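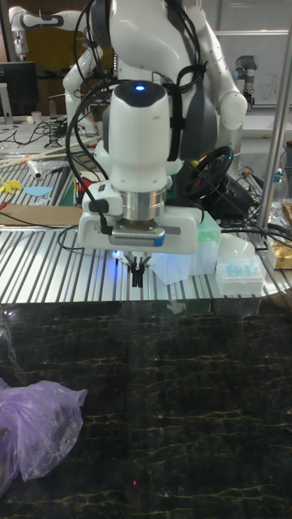

Behälterliste Nurneck

Zuletzt aktualisiert: November

Die Behälterliste erfasst die Kunststoffboxen, Dosen und Spitzenboxen, die in den Räumen von Nurneck auf Tischen und in Regalen stehen. Sie enthält 2000 Einträge. Ein Eintrag steht für einen Behälter an einem Standort, mit Form, Farbe, Durchsichtigkeit, Deckel und – soweit erkennbar – Inhalt. Angelegt hat die Liste Magdolna Bozsik, gepflegt wird sie von Ljubica Jurić und Ya-wen Yau.

Wozu die Liste da ist

Anlass war der Umzug der Verbrauchsmaterialien aus dem alten Lager Vokcombe. Damals kamen 800 Behälter ohne Etikett an, und die Bestellungen liefen weiter nach Listen, in denen nur Artikelnummern standen. Wer eine Box in der Hand hatte, konnte sie darüber nicht finden. Die Behälterliste geht deshalb vom Aussehen aus. Wer eine blassgrüne, durchscheinende Box sucht, filtert nach Farbe und Transparenz und bekommt die passenden Standorte.

Für Mindestbestände und Nachbestellungen ist sie nicht gedacht. Das läuft weiter über das Bestellbuch.

Dateien

behaelter.csv – Haupttabelle, eine Zeile pro Behälter
standorte.csv – Räume, Tische, Regalfächer
farben.txt – zulässige Farbwerte mit kurzer Erläuterung
aenderungen.txt – Korrekturen seit der ersten Fassung

Alle Dateien sind UTF-8, Trennzeichen ist das Semikolon. In der ersten Zeile stehen die Spaltennamen.

Spalten in behaelter.csv

id – laufende Nummer, wird nach dem Löschen nicht neu vergeben
standort – Schlüssel aus standorte.csv
form – rechteckig, rund, Beutel, sonstige
farbe – Wert aus farben.txt
transparenz – klar, durchscheinend, deckend
deckel – ja, nein, unbekannt
inhalt – Freitext, darf leer bleiben
inhalt_farbe – nur ausfüllen, wenn der Inhalt von außen zu sehen ist
bemerkung – Freitext

Die Farbe des Behälters und die Farbe des Inhalts gehören in getrennte Spalten. Eine weiße rechteckige Spitzenbox mit hellblauen Pipettenspitzen bekommt also »weiß« bei farbe und »hellblau« bei inhalt_farbe. In der ersten Fassung stand beides in einer Spalte, dadurch tauchten dieselben Boxen einmal als weiß und einmal als blau auf.

Klar oder durchscheinend

Hier gab es die meisten Rückfragen. »Klar« heißt farblos und durchsichtig. »Durchscheinend« gilt, wenn Licht durchkommt, das Material aber getönt oder trüb ist. Auf dem gerippten Aluminiumtisch stehen beide Sorten nebeneinander: die blassgrüne Box ist durchscheinend, der Kunststoffbehälter daneben klar. Bei Grenzfällen bitte »durchscheinend« eintragen und in bemerkung ein Fragezeichen setzen. Vlasta Nedeljković geht diese Zeilen durch, bevor eine neue Fassung abgelegt wird.

Verpackungen

Verpackungen werden nur aufgenommen, wenn sie als Aufbewahrung dienen. Farbwert ist die Farbe der Außenseite, auch »gold« ist zulässig. Den Inhalt nicht raten. Ist die Aufschrift nicht lesbar, bleibt inhalt leer.

Größere Gegenstände und alles, was Kabel hat, gehören in die Geräteliste Zarkedov. Das gilt auch für das schwarze Lenkrad auf seinem Sockel, das im Oktober versehentlich mit einer Behälternummer eingetragen wurde. Der Eintrag ist gelöscht, die Nummer bleibt frei.

Nummernbereiche

Die Nummern unter 1000 stammen aus der ersten Aufnahme und sind weniger zuverlässig, vor allem bei deckel. Ab 1000 wurde nach den jetzigen Regeln eingetragen. Der Bereich ab 4000 ist für die Räume im Gebäude Kadrić reserviert und noch nicht belegt.

Bekannte Fehler

– Stapel wurden anfangs als ein Behälter gezählt. Ein Teil davon ist aufgelöst, der Rest trägt »Stapel« in bemerkung.
– Spitzenboxen sind mal unter »Spitzen«, mal unter »Pipettenspitzen« eingetragen. Beim Filtern beide Wörter verwenden.
– Die Standorte auf den Arbeitstischen veralten schneller als die in den Regalen.
– Bei hellgrün und blassgrün gibt es Überschneidungen. farben.txt führt beide Werte, eine Zusammenlegung ist offen.

Änderungen melden

Korrekturen bitte mit id, altem und neuem Wert an Ljubica Jurić. Neue Standorte legt Veerle Verhoeven an, vorher können dort keine Behälter eingetragen werden. Wer eine Box dauerhaft umstellt, ändert nur das Feld standort und lässt die Nummer, wie sie ist.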